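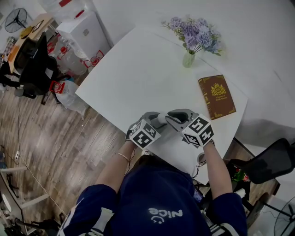

Figure 3. Vase of artificial hydrangeas and a brown hardcover book with gold corners, white table.

4.2 The vase-and-book pair

I went into this part of the study expecting to write mostly about flowers, and I ended up writing mostly about books. Of the 60 tables in the Griltberg and Mestley sets, 54 had something decorative on them, and in 40 of those the something was a vase with a book lying near it. I had a coding category for candles (two whole pages of notes on candles!) and barely got to use it.

Figure 3 has the pair in about as plain a form as I could ask for. The vase is small, pale green glass, with lavender and light blue blooms, and the book is a brown hardcover with a gold crest near the top of the cover. On a white top like this one the brown does most of the work. My eye goes to the book first and gets to the flowers second, and I coded it "book-led" for that reason. My second coder went the other way and put down "flower-led" – the height of the bouquet won her over – and we left the disagreement in the data.

I should say how I treated artificial flowers, as the reviewers of the Vallejo pilot asked. I counted them as flowers. People who answered the survey talked about them the same way they talked about cut ones: where they go, whether they block the view across the table, what color sits next to them. The only real difference was dusting, which came up a lot and with some feeling.

Placement turned out to be the fun part. A book squared up with the table edge reads as put away. Turn it at an angle and it reads as if somebody might pick it up, even if the same book has been sitting there since April. Survey answers (412 of them, all from the Lurbridge mailing) leaned toward the angled book for living areas and the squared one for work tables, though plenty of people told me they had never once thought about it and wished I hadn't asked. 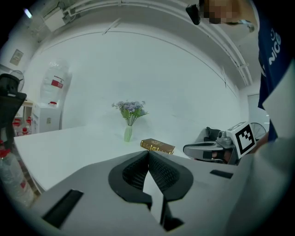

Does the book have to be one people will want to read?
It depends on the table: for a work table most of our respondents cared only about size and cover color, while for a living area they wanted something a guest could open.

I didn't code titles, partly because so many couldn't be made out, and I regret that a little. Gilded page edges I did code, under "finish," along with foil lettering and metal corners.

Filed under: Home & Objects > Working Papers

Comments (3)

tealdrawer: Very much a squared-up person and feeling judged by section 4.2.

m_orchard: Was vase height measured with the flowers in or without? I can't find it in the methods.

quietshelf: More on dusting please. A soft paintbrush works on the fabric ones.

Related papers
Bowls With Nothing in Them: Notes From Mestley
Runner, Placemat or Bare Top
The Vallejo Pilot: Coding a Side Table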